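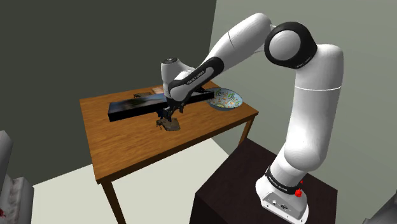
We are a returns room in Denside, ten people on two shifts, and since September the company wants to put arms on the sorting tables. For now it is a simulation on the supervisor's screen and one real arm in the training corner. The simulation is the part I want to ask about. The arm stands on its dark pedestal next to a wooden table, the gripper is right above a small brown thing, and a long flat panel and a patterned bowl are on the same table. My job today is exactly this, mixed items on one table. They tell us we will become "cell operators". Did somebody here go through such a change, and what do you do now all day?
posted by tablehand_4, Oct 15, 2021

hollowpallet wrote:
I went through it at Drulier. The first months I was mostly picking up what the arm dropped. Now I watch four cells and I set the bins. My back is better, my head is more tired. The pay went up a little, but only after we asked for it in writing.

Maruyama_line wrote:
I don't agree that it is always so good. In our place four people had the new title and the others were moved to night packing. Ask now who gets the training, before the arms are on the floor.

tablehand_4 wrote:
Thank you both. They said the training is for everybody, but I have not seen a list.

greasepencil wrote:
Then there is no list. Also be careful with the simulation. In ours every pick was perfect, 99 percent on the slide. Real returns come in torn bags, with tape on them. Ask for a test with your own items.

hollowpallet wrote:
Greasepencil is too negative, I think. Our simulation was useful. We found with it that the bowls stood too near the arm, and we could say so before they bolted anything. Let the table people look at it, they know where the hands go.

greasepencil wrote:
They let you look. We at Josard saw it when it was already paid.

tablehand_4 wrote:
I will ask for both things, the list and the test. Can somebody send me how you wrote the letter about the pay?

hollowpallet wrote:
Sent you a message. Change the job titles, ours were different.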